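Grinik open day, evening session. Two arms running, over 355 trials logged on the drawer task since the start of August. Gil-soo Sun is at the console.

Policy is the same one Hinwood showed, with a new grasp head. Chip bags are still the hard case: the film folds under the fingers and the pose estimate drifts.

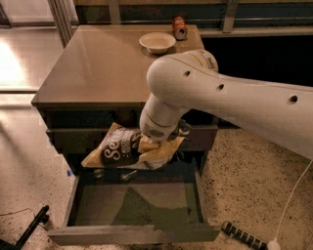 Algirdas Vītola

Bag at the front of the desk, lower drawer open. Bowl and can stay on the desktop for this one.

Asked about force limits. Set per object class, four classes so far. Slides go up on the Maes page.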